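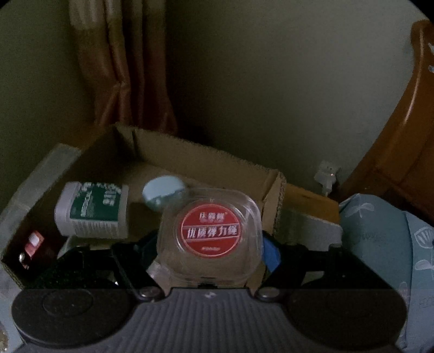 Figure 7.1 A gripper holding a clear plastic container above an open cardboard box.

Chapter 7
Seeing Machines at Work: The Open Day as a Source of Evidence

Each February, the Begay Institute in Flarkholm opens its handling laboratory to the public for a single Friday. Visitors come from local schools, from packing firms and from the town itself. In the year considered in this chapter, 536 people signed the register, and 219 of them completed the written questionnaire handed out at the door. Their answers form the first of the two sets of material on which the chapter draws. The second is the work record kept by the laboratory staff.

The tasks shown to visitors under the Prekard program were household ones. Objects were to be picked up, moved and set down among the ordinary contents of a home. Such tasks look simple to an adult who has carried them out for a lifetime. They are difficult to specify for a machine. The container in Figure 7.1 is transparent, so that the brown cardboard behind it shows through its walls, and its rim carries bright reflections. A person pays little attention to such effects. A vision system must separate the container from whatever is seen through it, and the printed red label may be the most distinct part of the whole object.

The box presents a second difficulty. A bottle lies on its side within it, among other small items, and part of the interior is in deep shadow. Questions of order and reach arise as soon as more than one object shares a space – which item is to be taken first, and from which direction the fingers can close around it.

Section 7.1 describes how the open day was planned and how the tasks were chosen. Section 7.2 examines the questionnaire, with attention to the gap between what visitors expected and what they reported. Section 7.3 turns to the Skernum trials, in which almost 2000 grasps were recorded and sorted by type of object. Students should read Section 7.2 before attempting the exercises on survey design.

Key terms introduced in this chapter: grasp, linkage, occlusion, transparent object, clutter, demonstration bias.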